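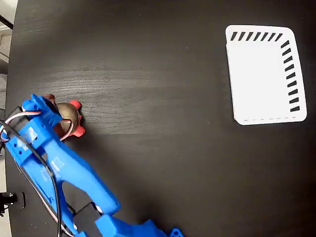

A dark desk and a white tray

I changed the top on my work table in March. The old one was a pale laminate that showed every coffee ring and pen mark, and after two years of scrubbing it I gave up. The new top is a very dark charcoal, close to black, with a fine grain texture. It's matte, but it still picks up some faint streaks where the light hits the grain.

I ordered it from Surnari. They had two finishes in the size I wanted and I took the darker one. It cost 65 dollars plus delivery. I also looked at a top from Cinow, but their dark color only came with square corners, and I like a curved edge because I lean on it all day.

Fitting it

The frame underneath is the one I already had, an Ellow with steel legs. The holes didn't line up with the new top, so I marked fresh ones with a pencil, couldn't see the pencil on the dark underside, and went over them with chalk. Drilling and screwing it down took most of an evening. The screws that came in the bag were too long, so I used the old ones.

Dust

Dust is the main complaint people have about dark tables, and they're right. I wipe mine in the morning with a dry cloth and again after lunch if I've been cutting paper. Damp cloths leave smears that take a while to go away. I tried a spray cleaner once and wouldn't do it again.

Crumbs show up too, but at least I can see them now. On the old top they hid until my sleeve found them.

The tray

Small things are easy to lose on a dark surface, especially black screws and rubber feet. I keep a white tray on the right side, toward the back. It's shallow, with rounded corners and a raised rim, and there are short black slanted dashes along two of the sides. The inside is plain bright white, so anything I drop in it stands out.

The rule is that loose parts go in the tray and tools don't. Before I stop for the day I empty it into the drawer. I don't bother lining it up with the edge of the table – it gets moved too often.

Still to do

The lamp needs sorting out. It's an old Avcı with a 36 inch cord, too short to reach the outlet now that the table has moved over, and I've been using an extension lead that I keep catching with my foot. I also want felt pads under the legs before I drag the table across the floor again. The old top is in the garage and will probably end up as a shelf.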